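Television Programming, Unit 6: Episode Orders and Renewal
Instructor: Teresa Brophy

Terms

Pilot: a single test episode, paid for before any series order.
Full order: the number of episodes the network agrees to buy for one season.
Back order: episodes added to a season already in production.
Split season: one order aired in two blocks with a gap between them.

A renewal sets two things, the episode count and the license fee per episode. The fee covers part of the production cost. The studio carries the remainder — the deficit — and tries to recover it through later sales. A shorter order lowers the network's total commitment but raises the studio's cost per episode, as sets, offices and cast holds are spread over fewer units.

Case for discussion: the sitcom Lonia, produced by Dronel. Reaching 87 episodes took 6 seasons. The final order was the shortest, and the standing sets were kept between blocks.
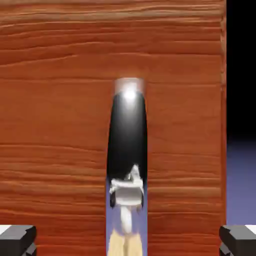 Why would a network renew a series and cut the order at the same time?

A short order keeps the title on the schedule at a lower total cost and frees time slots for new shows. It also adds to the library count, which affects the price in syndication.

Split seasons raise a separate issue. Cast options are usually dated from the end of production, so a long gap between blocks may let an option lapse before the renewal decision is made. Read the option clause in the Maillard contract packet and note which date starts the clock.

Written answers, one page, are due May 17, 2019. Cite clause numbers where they apply.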